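Wed 14 February
By Samira Nseir

The Great Cord Sort at Zatley

If you've ever opened a drawer looking for a power cord and pulled out six of them knotted together, you already know how we got here. The equipment room at Zatley lends out monitors, projectors, amps and label printers, and every one of them leaves with a cord and comes back with a cord (usually a cord, not always the same one). Over the years the spares went into boxes, the boxes went onto the bottom shelf, and more boxes went in front of those. This winter we finally took it all out and sorted it, and I had such a good time that I wanted a page for it!

Lama Khoury had the idea back in October, when she needed a cord for a projector and spent most of her lunch break on her knees with a flashlight. She put a sign-up sheet on the door that same afternoon. I signed first.

We cleared the long white tables and made one rule before anybody touched anything: no pulling. A pulled tangle gets tighter, and you can wreck a plug that was perfectly good. You find a plug end, you hold on to it, and you walk it back through the loops until it comes free. It's slow for the first few, and then your hands pick it up and you stop thinking about it.

Howard Ellwood has his own way, which is to lift the whole mass up and give it a gentle shake over the table, like rinsing lettuce. I was skeptical. It works really well on short cords and does nothing at all for long ones, so we gave him the short ones.

Power cords are a strange thing to get fond of, but spend a day with them and you start to notice how much they differ. Some are thick and springy and won't lie flat for anyone. Some are thin and floppy and a joy to fold. The old ones often have a memory of however they were stored, so if somebody wrapped one tightly around its own power supply years ago, it'll try to go back to that shape the second you let go. Lay those out straight for an hour before you bundle them. Even ten minutes helps.

The bundling is the part I loved most. You take the cord a little way behind the plug, lay it back and forth in even passes about as long as your hand, and keep the passes side by side so nothing crosses. Then you close it up around the middle, leaving enough free at the plug end that it can be used without undoing everything. A good bundle slides out of a box by itself and doesn't bring its neighbors along — and that, for me, was the whole point of the day.

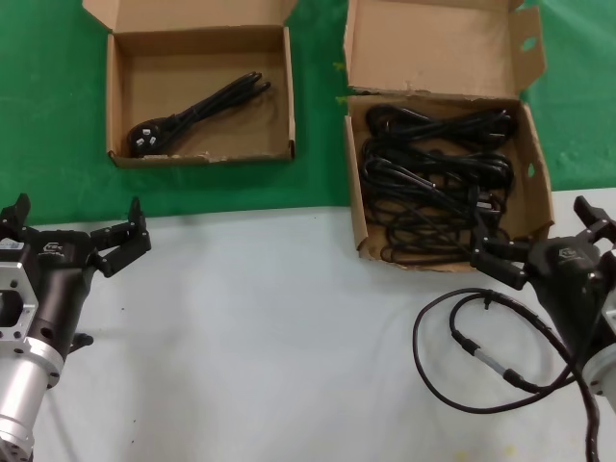

Miloslav Procházka and I raced at this for a while. He's faster. Mine are tidier, and I'd like that on the record. We both started out too tight, and Lama came by and made us redo a whole row so the cords wouldn't be bent hard right where they meet the plug. She was right, and once we loosened up we got quicker too.

Next to the bundling table we had the checking table, which was Bořivoj Šťastný's territory. He ran every cord through his fingers from one end to the other before it went anywhere. Nicks, flat spots, cracked jackets, wobbly prongs, anything with a scorch mark near the plug: out. He didn't save a single one "just for parts," and he didn't let us talk him into electrical tape either. The rejects had the plugs snipped off so they couldn't sneak back onto the shelf, and then they went into a tub for the metal recycler over in Cirnstead.

Testing came after that. Bořivoj has a little plug-in tester he's had since his days at Rizk, and he'd wiggle the cord at both ends while he watched it. A few cords that looked brand new cut out when they were wiggled. A few that looked terrible were fine, passed the finger check and all, and only needed a wipe with a damp cloth (unplugged, of course).

Labels! We went back and forth on these for far too long. Howard wanted colored tape for length. Lama wanted a tag on each cord with what it fits. I wanted both and got both, in a way: tape near the plug for length, and the tags only for the odd ones. White tape is short, yellow is medium, blue is long. Anyone can learn it in a minute, and if you borrow a blue you can bring back a blue.

We had lunch at the far end of the room, well away from the tables. Miloslav brought the potato soup his whole building apparently asks for, and Lama had made two pans of cheese bread. I went back for thirds and I'm not sorry.

The afternoon was for the oddities. We found a lovely fabric-covered cord that must have belonged to a radio or a lamp, a coiled one like an old telephone's but much heavier, and an extension cord so long that Howard had to take one end out into the hallway to straighten it. We also found the missing cord for the slide projector, which has been sitting unused on the top shelf with a sad note taped to it. Lama plugged it in and we all stood there cheering at a white square on the wall.

And yes, we kept a tally, on the whiteboard by the door. By the time we swept up it stood at 741 cords sorted, and the guessing pool went to Bořivoj, who'd put down 700. My own guess was 1,000. I had looked at those shelves for too long!

Everything now lives in shallow boxes, standing on the shelf by length, one layer deep. The single layer matters more than the kind of box. As soon as a second layer goes on top, people start digging, and digging is how you get a tangle. When a box gets full, the extras go over to the Flasunham room, where they've been short on cords forever and were thrilled with the first delivery.

A few things I'd pass along if you're planning a day like this one:

Do it on a table with room to spread out, and put something plain down under the dark cords if your tabletop is dark too. You'll see the crossings so much better.

Start with the worst box while everyone's fresh. We saved ours until after lunch and I regretted it around three o'clock.

Keep the sorted cords well out of reach of the unsorted ones. Ours drifted together once and we lost a good half hour.

Have a pair of chairs for people who'd like to sit, and trade jobs often. Untangling gets you in the neck and shoulders, and checking gets you in the fingertips.

Put on some music. We ended up with Howard's polka records, and I've had one of them in my head for days.

Thank you to everybody who came by, including the people who only meant to drop off a projector and stayed until we turned out the lights. The adapters and chargers are next — there's a very heavy crate of them under the window — and the sign-up sheet is already back on the door. Bring a cushion if you have one, and your own cords from home are welcome too.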